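Varlow evaluation: progress report to the end of March
Prepared by Oddur Hafstein for the Lurgate kitchens fund

The fund asked whether the Varlow two-arm preparation kit, on trial through its reseller Skov, is worth buying for the Emley kitchen. On what we have logged so far I would not sign an order. The trial has some way to run and I will say where I could be persuaded.

The brochure promises "unattended handling of everyday produce". We took that at its word and chose chillies, herbs and salad leaves, the things Emley staff spend most of their mornings on. Of 492 attempts logged, 287 finished without a person stepping in. Skov's own summary gives a better figure, but it leaves out every attempt where an operator nudged the food back into reach. I have asked for the two sets of numbers to be put side by side and have not had a reply.

Small pieces are the main worry. A whole chilli gives the fingers something to close on. A scrap of leaf lying flat on metal does not, and the shine of the dish is hard on the wrist camera as well.

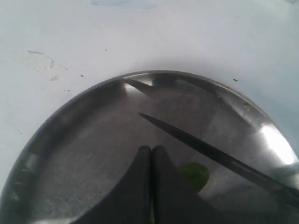
Wrist camera view: closed gripper fingers, black blade and a piece of green leaf in the metal dish.

Skov suggests a matt tray, sold separately. I would like to see that tried before anyone pays for it. If the kit needs special dishes, that cost belongs in the quoted price, and at present it isn't there.

Setting up is the second worry. The sales sheet says 10 minutes. Our operators need about 40, most of it spent lining up the two arms so that they agree on where the tray is. When they don't agree, one arrives early and the other waits above the food.

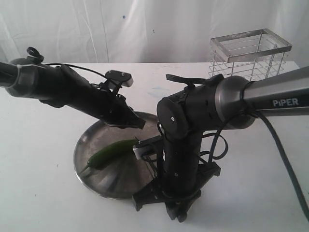 Holding with one arm while the other works is the part of the offer we are really paying for, and it is also the part with the thinnest evidence. Skov's demonstration used one size of chilli in one position. We have asked for mixed sizes, laid down at any angle, and the next round of trials will be scored on that alone.

Cleaning has barely been looked at. The arms carry exposed cables and the wrist parts have plenty of corners. Skov says a wipe-down is enough. Emley's hygiene lead wants that in writing, with the cleaning product named, and so do I.

Spending is within the grant. The hire charge is paid up to the end of the trial and nothing has gone on extras.

Still to come: the mixed-size trials, a price that includes trays and spare fingers, and the written cleaning advice. I ask the fund to hold the purchase decision until all three are in.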